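Thread: Washing a patchwork quilt made of mixed fabrics, one of them fleece
Board: Laundry and Linens

doslow_attic
My aunt's patchwork quilt has come to live with us and I'm a little scared of it. She made it over one long winter out of whatever she had in the house, so there's dress cotton next to curtain fabric next to something that may have been a bathrobe. It has been in a chest in the back room at her place in Hamance and smells like the chest. I would love to have it on the bed by the end of February, when my sister comes, but I don't want to be the person who ruins it. Do I dare put it in the machine? We have a Zarska front loader, nothing fancy, and it does have a gentle cycle.

pillowslip
Oh, what a nice thing to inherit! I would say yes, with cold water and a mild soap, and only after you've gone over every seam with your fingers. Lay it on the bed, put a good lamp on it, and plan to spend a whole evening. Any seam that gives a little, close it by hand before it goes anywhere near water. I did this with my mother's and found 12 loose spots, most of them along one side where the dog used to jump up.

malý_mending
I'm going to disagree, kindly. With mixed fabrics I would never use a machine for the first wash. You don't know which of those pieces were washed before she cut them, and if the curtain fabric shrinks and the dress cotton doesn't, you get puckers that no iron will take out. Bathtub, cold water, lay an old sheet under it so you can lift the whole thing out without pulling on the stitching. It's heavy work and your back will complain, so get somebody to help you lift.

pillowslip
The bathtub is harder on the seams than a gentle cycle, in my experience. A wet quilt weighs a ton and all of that weight hangs from the stitches while you're hauling it out, sheet or no sheet.

malý_mending
Then we've had different bathtubs, dear. Mine have all survived.

doslow_attic
Thank you both, and please keep arguing, I'm learning a lot. Should I be more worried about the colors running or about the shrinking? My aunt loved dark red and put it next to white every chance she got.

hemline5
Colors first. Take a damp white cloth and press it on each dark piece for a minute, reds and navies especially. If anything comes off on the cloth, don't soak the quilt, just air it on a dry day and brush it. Airing does more for a chest smell than people think. I leave mine over two chairs with the window open and turn it every couple of hours.

quiltkeeper_h
I've been living with a quilt of the same make-do kind for years, so let me put my two cents in, and here is the bed it lives on.

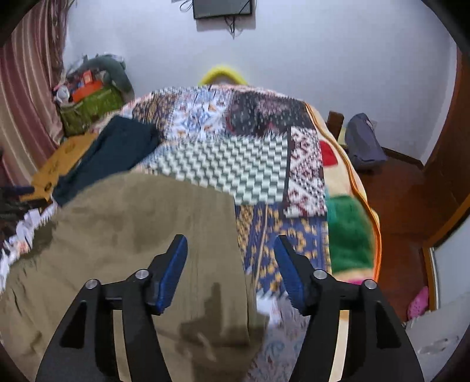
A make-do quilt needs to be treated according to its fussiest piece, and I'd start by finding out which piece that is on yours. On mine I worry about the dark maroon one with the little white dots, because of the paler pieces up at that end, and then about the bright green fleece, which is a different sort of animal from a flat woven print and wants no heat at all. So the whole quilt gets cold water and no dryer, even though half of it could take more. Look at your edge, too. Mine has an orange piped border, and piping takes all the rubbing when you drag a quilt on and off the bed, so I check it before I check anything in the middle. And keep a plain blanket handy for everyday sitting and snacks. The olive one is my old faithful and it has the dark stains to prove it, and I'd much sooner see them there than on the patchwork.

hemline5
What a cheerful quilt! That gray-green zigzag in the middle is lovely. I wouldn't have thought to mix fleece in. Doesn't it pull on the pieces next to it?

quiltkeeper_h
A tiny bit. I smooth it flat with my hands while it dries and it behaves.

doslow_attic
I did the cloth test tonight. The reds held, one navy gave up a faint blue. Airing first, then, and I'll keep the bathtub in reserve. Malý, I may be back for lifting advice.

Comments (2)

tea_and_thread: Reading this with my own grandmother's quilt on my knees. I never thought of testing the navy ones!

oldlinen: Still on the side of the gentle cycle, but put it in a big cotton bag first.

Related threads
Getting a cedar smell out of wool blankets
Replacing a worn binding by hand
Zarska front loader: which cycle for bedspreads?
Best thread for mending old cotton
Show us your everyday bed covers (2624 views)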